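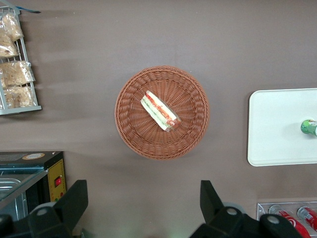

Tandden Janus Teaching Kit

Leader arm, follower arm, wrist camera, recording software
Page last revised December 23, 2024
Sold by Marín Equipment. Written by the people who answer the support line.

Most pages for teaching kits tell you that anyone can train a robot in an afternoon. We sell this one and we don't believe that. You can record an afternoon of demonstrations, sure. Whether the arm does anything sensible with them the next morning depends on your task, your table and how steady your operators are. Please read the whole page before you order.

What it is

Janus is a pair of arms. You hold the small one (the leader) and the big one (the follower) copies you, gripper included. The software saves what the wrist camera saw along with the joint positions, and you end up with a folder of episodes to train on. You can also switch the follower to free-drive and push it through the motion by hand.

We recommend remote control for most work. Hand guiding feels more natural for the first few minutes, but your own arm keeps getting into the camera view, and people shove harder than they think. Vinh Vi in our demo room still prefers it for slow placing motions. The rest of us don't.

What customers use it for

Food counter and shop tasks, mainly. Wrapped sandwiches into a basket, bagged bread on and off a wire rack, drink cans into a bin. These are harder than the brochures suggest. Clear plastic wrap throws highlights that move with the camera, and a bag of rolls changes shape every time you touch it. A can on its side can roll if you nudge it. Anyone who tells you a sandwich is an easy first object has not squeezed one with a rigid gripper.

If you are new to this, start with one object and one destination. Leave the other things on the table if they will be there in real use, and move them between episodes.

How many demonstrations

Tandden's leaflet says 10. We tried 10 on a basket task and got an arm that hovered over the basket and stayed there. Thiện Lục then recorded 200 over several days, and that version worked well enough to show visitors as long as the basket stayed in its usual half of the table. With 348 it coped with the basket in most places we tried. Your numbers will differ. We give ours because the leaflet doesn't say what its number was based on.

Quality matters too. Of that first 200, we threw out 17 for hesitation, dropped items or the operator changing their mind halfway. The software has a discard pedal. Use it.

In the box

Leader arm with trigger grip
Follower arm with two-finger gripper, black fingers
Wrist camera and bracket, fitted at the factory
Discard pedal
Power supplies and cables
Software license, one workstation

Not in the box: the workstation, the table, table clamps. Yes, we have complained to Tandden about the clamps.

Things we like

The lag between leader and follower is low enough that you stop noticing it. The wrist camera holds its position after a bump, so old recordings stay usable. Episodes are saved in a plain open layout and you can take them elsewhere if you decide to stop paying for the software.

Things we don't

There is no force feedback. You won't feel the leader resist when the follower is crushing something, and you have to learn to judge grip by eye. The gripper fingers take up a fair share of the lower part of the camera view, so objects close to the fingers can be hidden at the moment you most want to see them. A second, overhead camera helps a lot and costs extra.

The "auto-trim" button cuts the start and end of each episode. It has cut the grasp out of some of ours. Leave it off.

The Imton fingertip set

Imton makes soft pads that slip over the standard fingers. They are better on wrapped food and a little worse on smooth cans. If you switch fingertips partway through a project, plan on recording again. Mixing the two sets in one training run gave us poor results on both kinds of object.

Customer comment

"We bought it in October expecting to replace a written script for loading trays. We kept the script for the trays and use Janus for the bagged items, where the script never worked. I'd buy it again for that and only that." Raíssa Prado, kitchen automation lead

Trying it first

Bring your own objects to the demo room and record with them for half a day. You keep the files whether you buy or not. Ask for Lâm Mạc to set a time. Prices are by quote and depend on cameras and fingertips.

Returns are accepted if the arms come back in their original foam. Keep the foam.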